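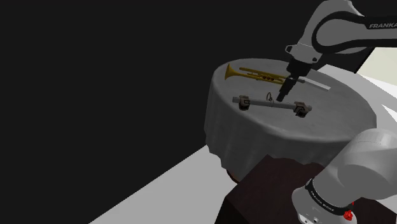 Gramberg Tabletop Handling Demonstration
Bookable equipment demonstration, on site or by screen share

Overview

The Gramberg Tabletop Handling Demonstration is a working session with a single-arm pick and place cell. It is meant for buyers, lab managers and teachers who want to see an arm deal with awkward objects before they order one. The session is run in simulation first and on the physical cell second. Visitors can attend either part or both.

The cell uses a Franka arm with a parallel gripper, fixed to a pedestal beside a round table. The table is covered with a cloth that hangs over the sides. Objects are laid on the cloth and the arm is asked to pick them up, move them and set them down again. The simulated cell is built to the same layout, so a task tried in one can be repeated in the other.

Objects in the standard set

The standard set was chosen to give a two-finger gripper a range of problems. It includes:

Trumpet, gold colored, presented on its side
White bar, long and thin, presented flat on the cloth
Gray rod with two dark brown clamps and a thin wire loop near the middle

The trumpet can be gripped in several places, and most of them put the weight to one side of the fingers. The white bar sits flat and leaves very little height to close on. The rod is easy to grip between the clamps, but the wire loop takes up part of that space and the approach has to go to one side of it.

Visitors may send in objects of their own. Physical objects should reach us one week before the session. For the simulated part we need a mesh file in OBJ or STL format, with the units stated. Files with more than one object should be split before sending.

What happens in a session

A session lasts 3 hours with a break in the middle. The first part takes place in the viewing room, where the simulation is shown on a wall screen. The operator sets out the objects, runs a grasp on each one, and then moves the objects and runs it again. Visitors can ask for a particular object, a particular starting position or a slower speed at any point. Failed grasps are left in and replayed on request.

After the break the group moves to the cell. The operator goes through the stop procedure and the marked floor line before the arm is powered. The same tasks are then run with the real objects. Visitors stand behind the line while the arm is moving. Each visitor who wants to can guide the arm by hand for a few minutes with the operator next to them.

The last half hour is kept for questions. Pricing is not discussed in the session unless a visitor asks. Written quotes are sent separately.

Open day

The cell is also shown at the Pasent open day in July. No booking is needed. The demonstration runs on the hour from 10 a.m. to 3 p.m. and each run takes 20 minutes. Only the standard objects are used on the open day, and the hand-guiding part is left out. Parking is at the rear of the building. The front lot is closed for deliveries.

What is supplied

With a booked session you receive:

Operator for the full session
Use of the standard object set
Screen recording of the simulated runs
Log of joint positions and gripper width for each run, in CSV
Task sheet listing the start positions used

The simulation scene itself can be licensed as an add-on. It is delivered as the Pliltovmont scene pack, which contains the table, the cloth, the pedestal and the standard objects. The cloth is supplied as a fixed shape and does not move when touched. Buyers who need a cloth that deforms should ask before ordering. The arm model is not part of the pack and has to be loaded from your own simulator.

Booking details

Item number: 181
Group size: 2 to 8 people
Session length: 3 hours
Price per session: $400
Day: Tuesday, morning or afternoon
Location: Gramberg demonstration room, Pasent building, ground floor
Language: English

Morning sessions begin at 9 a.m. and afternoon sessions at 1:30 p.m. Please arrive 15 minutes early to sign in. Closed shoes are required in the cell area. Long hair and loose sleeves must be tied back before hand guiding. Visitors under 16 can watch from the viewing room only.

Remote sessions

The simulated part can be booked alone by screen share. It lasts 90 minutes and follows the same order as the first part of the on-site session. The operator can change the camera view on request, including a view from beside the arm's shoulder and a view from directly over the table. A wired connection is recommended. The log and the recording are sent the next working day.

Changes and cancellations

Sessions can be moved once without charge up to five working days before the date. After that the full price applies. If we have to cancel, you can choose a new date or a refund.

Related items

Þórarinsdóttir fingertip set, soft pads, pair
Pliltovmont scene pack, single seat
Pliltovmont scene pack, classroom license
Pedestal mounting plate, drilled
Spare tablecloth, round, gray

To book, use the request form and enter the item number in the first field.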